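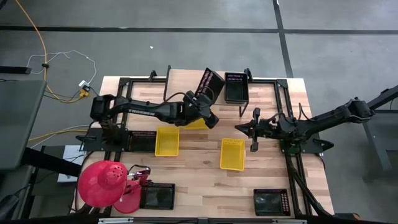
Yellow and black baskets on the butcher-block table.

I asked Borghild Hellström how many baskets one person needs and she laughed so hard she had to put her coffee down. "I owned 53 at one point!" she told me. "In a one-bedroom in Rildale!"

She sorts other people's stuff for a living now, and she's great fun to talk to – she'll go on about slots and rims for 30 minutes if you let her (I let her). 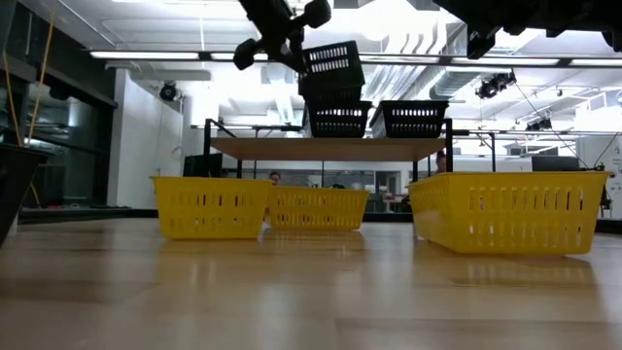 Color is where she starts with every client. Yellow is for things you grab daily, black is for things that can wait. I love how simple that is – yellow baskets down on the tabletop, black ones up on the raised shelf, and you don't need a single label. "My mother labeled everything," Borghild said. "She still couldn't find the scissors."

And the slots? "Oh, I won't buy a basket without them. I want to peek in."

She's booked through November.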